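Friday, 6:40 am. Grout day two.

Bench dry to the touch when I got up. Left it overnight with the window open a hand's width and the door shut, per the Clerkico data sheet, which asks for 10 hours at room temperature before any wiping. Got closer to 11. The sheet also wants the haze taken off with a barely damp sponge, one pass per face, rinse, turn. Did the back row first and worked toward the front edge. Two buckets, changed the water four times.

Joint colour has come up paler than the sample stick from Statdale. The stick was a flat grey-white. On the bench it reads faintly purple against the green. I can live with that. The tiles are matte with a fine speckle, so residue hides in the texture and only shows from a low angle. Torch laid flat on the surface finds it. 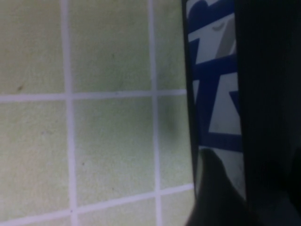
Does the grout need sealing before the bench goes back into use? It does, because it's cement-based and will take up oil and tea within days, so two thin coats after full cure, wiped off the tile faces before they skin over.

Measured the run again while the tape was out. 3,045 mm wall to wall, 2,988 mm tiled, the difference going to the filler strip at the fridge end. The strip is still in the shed, unpainted. Bench height fine at the sink, a touch low at the other end — the floor, I think, and I'm not lifting cabinets over it.

Sealer is on order from the Skerkevville store. Their smallest tin is 800 mL, more than two coats will use. The rest can go on the laundry splashback.

To do: silicone at the wall junction (no grout in that corner, it will crack), second haze pass tonight, find the lid for the Bright tile cleaner. Kettle stays on the dining table until the sealer has been down a full day. Toast in there as well.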